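# 第七章　成功率是怎么数出来的

学生机器人项目的结题报告，大多在第一页就能看到一个百分数。它通常用大号字体，放在标题下面，有时还配一个向上的箭头。本章要讨论的就是这个百分数：分子里装了什么，分母里漏了什么，以及换一个人来数，会不会数出同样的结果。

编者教这门课有些年头了，对结题报告里的百分数已经养成了不太礼貌的习惯：先不看它，翻到附录找原始记录表。找得到表的，再回来看百分数；找不到的，百分数也就不必看了。读者不一定要学这个习惯，但读完本章以后，至少应当能说清楚自己为什么相信某一个数字。

前面六章讲了机械臂的运动学、遥操作示教、相机标定和模仿学习的基本流程。这些内容有公式，有标准做法，做错了程序会报错。评测不一样。评测做错了，程序照样跑完，曲线照样好看，甚至往往比做对的时候更好看。这也是我们把它单独列为一章，又放在学生开始做课程项目之前的原因。

## 引例：Rosine 小组的套网任务

本章从头到尾使用同一个案例。案例来自 Lavham 学院机器人社的一个课程项目，小组自称 Rosine，指导教师是 Nilton Rivadeneyra。项目的目标写在开题表里，只有一句话：“用双臂机器人完成水果套网，并参加 Brimgate 学生自动化赛。”

套网这件事，人做起来几乎不用想。一只手拿果子，另一只手撑开泡沫网套，往里一送就好了。对机械臂来说，难处恰好都在“几乎不用想”的那部分。网套又轻又软，形状每次都不同；堆在一起时互相勾连，拿一个常会带出另一个；撑开的口子稍微偏一点，果子就顶在网边上，越推越皱。开题答辩时有人问：为什么不做一个漏斗形的工装，把网套预先撑好？小组的回答是“那样就不需要学习算法了”。这个回答当时引来一阵笑声，我们认为它值得写进教材。一个项目究竟是想把果子套好，还是想用上某种算法，应当在动手以前就讲清楚，因为两种目的对应的评测标准完全不同。

小组把任务分成四步：从左侧的筐里取果；从中间的箱里取一只网套；双臂配合完成套网；把套好的果子放进右侧的筐。

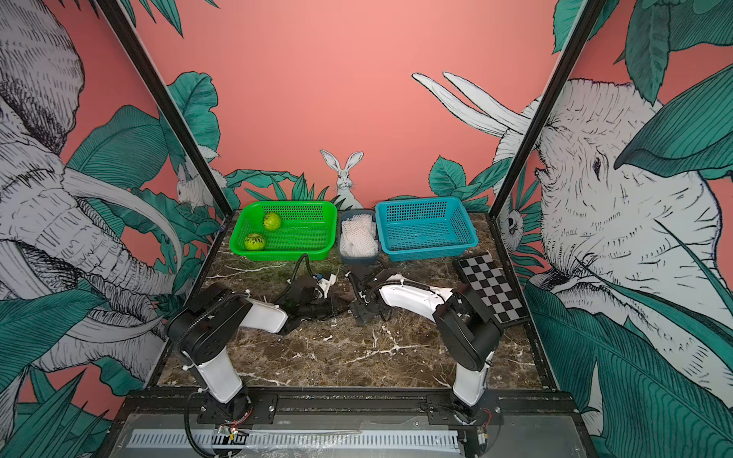 **图 7-1　套网任务的双臂工作台。后侧自左至右：绿色筐、装泡沫网套的灰色箱、蓝色筐。台面右侧为棋盘格标定板。**

数据采用遥操作方式采集，共录得 137 段示教。小组在中期报告里写道，这批数据“覆盖了任务的主要变化”。请读者先记住这句话，下文还会回到它。

到了结题海报上，核心结果是一行字：“自主套网成功率近八成。”海报在 Lavham 的走廊里贴了一个学期，来参观的人都读过，据我们所知，没有人问过八成是几分之几。

## 拆开“近八成”

原始记录表后来由小组提供给本书使用，这一点应当感谢他们。愿意把表拿出来的小组并不多，下面的批评之所以能够写得具体，也全靠这张表。

表中一共有 48 次自主运行。记录员在每一行末尾填写结果，结果有三种：“成功”“失败”和“无效”。按表统计如下：

| 记录结果 | 次数 |
|---|---|
| 成功 | 30 |
| 失败 | 9 |
| 无效 | 9 |
| 合计 | 48 |

海报上的算法是把“无效”的行全部去掉，用 30 除以 39，得到 76.9%，于是写成“近八成”。如果保留所有运行，30 除以 48，得到 62.5%。两个数字相差十四个百分点还多，而机器人在两种算法之下做的是完全相同的事情。

那么“无效”指什么？记录表的备注栏里，理由五花八门：有的写“网套粘连，重来”，有的写“果子滚了”，有的写“手动扶了一下”，还有一行只写了“不算”。其中属于设备原因、与策略表现没有关系的，比如程序启动时通信中断，确实可以剔除，前提是剔除规则在试验开始以前就写好。但“网套粘连”是任务本身的困难。开题表里明明白白说过网套容易勾连，到了统计的时候却把它当成意外，这样的剔除很难让人接受。

我们问过小组，规则是什么时候定的。答复是“边做边定的”。这大概是学生项目里最常见的答复，也是最需要警惕的。看见结果之后再决定哪一次算数，等于让记录员也参与了机器人的表演。记录员并没有作假的意思，他只是很希望项目成功，而且每次面对“这次到底算不算”的时候，都恰好有一个讲得通的理由。

因此，本课程对“无效”的处理作如下规定：

1. 剔除条件在第一次正式运行之前写成文字，由小组成员和指导教师签字。
2. 凡是人手接触了果子、网套或机械臂的运行，一律记为失败。
3. 被剔除的运行仍然保留在表中，并在报告正文里给出次数和理由。
4. 拿不准的，记为失败。

第四条年年有学生抗议，说对机器人不公平。编者的看法是，机器人不会在乎。

## “成功”又是什么

分母的问题讲完，分子也不见得干净。

Rosine 小组的报告写着“成功套网”，却没有写怎样才叫套上。网套的一端收拢，另一端敞开，中间是菱形的网眼，它在果子上的位置可以有许多种：居中的，歪斜的，只包住半边的，夹爪一松就会滑下来的。如果只看夹爪抬起时的画面，其中好几种看上去差别不大。腕部相机离得近，网格纹路很清楚，画面很有说服力；但它只能看到朝向自己的那一面，背后的部分被夹爪挡着，也被果子自己挡着。

台面也会添一点麻烦。这张工作台用的是抛光的深棕色大理石纹台面，带浅色纹理，还反光，有时连零散的白色碎屑也会落在上面。人眼能分出哪一块白是纹理，哪一块是反光，哪一块是碎屑；一个用阈值写出来的“网套检测”程序未必能。小组曾经打算用白色像素的面积来自动判定成功与否，后来放弃了，报告对此只字未提。我们倒认为，这段放弃的经过比海报上的百分数更有教学价值。

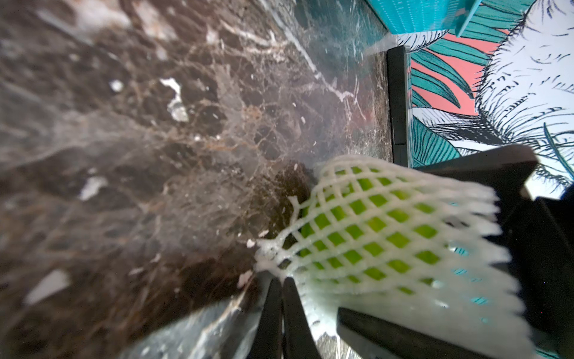

所以在判定成功时，应当以任务结束后的状态为准，不要以运行中途的某一个瞬间为准。对套网任务，比较稳妥的做法是等双臂全部松开、果子在目标筐里静止之后，由人取出来检查。检查的标准要能让一个没有参加过项目的人照着执行。例如：

- 果子在右侧的筐内；
- 网套的收口端和敞口端分别位于果子的两头；
- 用手捏住果子翻转一次，网套不脱落。

这三条谈不上完美，有的读者会觉得第三条太严，有的会觉得第二条含糊。可以改，改完要写下来，并且在试验中途不再改。若条件允许，请两位同学各自独立判定，再比较两份结果。两个人意见不合的那几次，往往正是报告里最该展开写的地方。

顺便说一句，分步记录要比只记最终结果有用得多。Rosine 小组的表里只有最后一栏，我们没有办法知道那些失败发生在取果、取网还是套网的时候。小组成员凭印象说“多半是取网”。印象也许是对的，但凭印象改进程序，常常会把一个月花在并不要紧的环节上。

## 137 段示教覆盖了什么

回到中期报告里那句“覆盖了任务的主要变化”。

什么叫主要变化？翻看数据可以发现，小组确实改变过果子在筐里的位置，这很好。可是三个容器一直排在台面后侧的同一条线上，左绿，中灰，右蓝，从未交换。四周的围板也没有换过：粉色的底，青绿色的叶子，左右两侧各有一头大象，后面还有一只兔子。相机拍到的每一段数据里，都少不了这片丛林的某个角落。

这样的背景很热闹，学生也喜欢。问题在于，模型究竟靠什么找到网套箱？它可能认出了箱子里的白色泡沫网；也可能只是记住了箱子相对于墙上某片叶子的位置；还可能什么都没有认，单纯记住了手臂该伸到哪里。在现有的测试条件下，三种情况给出的成功率可以一模一样。仅凭 62.5%，或者 76.9%，谁也没有办法把它们区分开。

Nilton Rivadeneyra 在评语里提过一个简单的建议：把灰色箱向旁边挪一个手掌宽，再跑几次。小组没有来得及做。比赛在 5 月，星期五要交视频，时间都用来重拍镜头了。我们理解比赛的压力，可还是要说，挪一下箱子花不了一个下午。一个不敢挪箱子的成功率，只能说明机器人在箱子没有挪过的时候表现如何。

本书把这类测试叫作**扰动测试**。第 7.3 节会系统地介绍它的设计方法，这里先给出适合课程项目的几种：

- **位置扰动**：移动容器，保持其余条件不变。
- **外观扰动**：遮住一部分背景，或者换一块桌布。
- **物体扰动**：改用大小、颜色不同的果子，最好是训练数据里没有出现过的品种。
- **干扰物**：在台面上放一件与任务无关的东西。

每次只改一项。如果同时挪了箱子、换了果子、又盖住了背景，成功率下降时便找不出原因，不下降时也多半是运气。

还有一件小事容易忽略。标定板用完以后收不收走，应当前后一致。黑白格子在画面里十分醒目，若示教时一直放着，测试时却拿走了，这本身就构成一次没有登记的外观扰动；反过来也一样。小组的记录里查不到标定板在每次运行时的位置，因此我们对它有没有影响不作判断。

## 48 次够不够

就算分子分母都数对了，48 次运行能告诉我们的也有限。

按威尔逊方法计算，30/48 的 95% 置信区间大约从 48% 到 75%。换句话说，这套系统的真实水平可能接近一半对一半，也可能四次里能成三次，数据对两者都不反对。海报采用的 30/39，区间大约从 62% 到 87%。两段区间有相当大的重叠，有的读者可能会因此觉得，前面关于“无效”的争论是小题大做。编者不同意。样本少造成的不确定，多跑几次就会缩小；随意剔除造成的偏差，跑得再多也还在那里，只会让人更放心地相信一个错的数字。

上面的计算还默认每次运行彼此独立，成功的概率不变。学生项目很少能满足这一点。一箱网套用到后面，剩下的可能恰是勾连最紧的那些；调试的人中途“顺手”改了一个参数；上午和傍晚的光线不同，抛光台面上的反光也跟着变。Rosine 的记录表没有写时间，我们连按先后画一条曲线都做不到。请读者在自己的表格里加上时间和程序版本号两栏，填起来不过几秒钟。

常有学生问，那到底要跑多少次才够。这个问题没有脱离目的的答案。如果只想知道系统是不是基本能用，几十次已经能提供不少信息；如果想证明改进后的方法比原来的好，而两者只差几个百分点，几十次远远不够，报告里就不应当写“显著提升”。7.4 节给出了估算次数的表格。在查表以前，不妨先问自己一句：这个差别即使是真的，对套果子的人有什么用处？

## 关于视频

Brimgate 赛的材料以视频为主，Rosine 小组交的那一段剪得很流畅。视频能够证明的事情是：系统至少有一次做到过画面里的动作，前提是没有加速，没有拼接，画面外也没有人手。它说明不了其余的运行是什么样子。

本课程接受视频作为附件，不接受视频作为结果。提交的视频须为单一镜头、原始速度，并与记录表中的某一行对应。另外必须附上一段失败的视频，由小组自选，长度不限。这一条刚开始执行时，有的小组特意挑了一段最不像失败的失败；后来我们在评分表里给失败分析单列了分数，情况才略有好转。略有而已。

## 本章的安排

7.1 节讨论怎样在试验之前写出一份能够执行的评测方案，并以 Rosine 小组的任务为例，从开题表重新写起。7.2 节讲记录表的设计，包括分步记录和双人判定。7.3 节讲扰动测试。7.4 节处理样本量和区间估计，需要用到概率论的基本知识，没有学过的读者可以先读结论和例题。7.5 节收录了 Rosine 小组对本章初稿的书面回应，他们对其中两处批评并不服气，我们未作删改。

阅读 7.1 节之前，请准备好自己小组的开题表。如果表里已经写了一个预期成功率，先用铅笔把它圈起来，旁边注明这个数是从哪里来的。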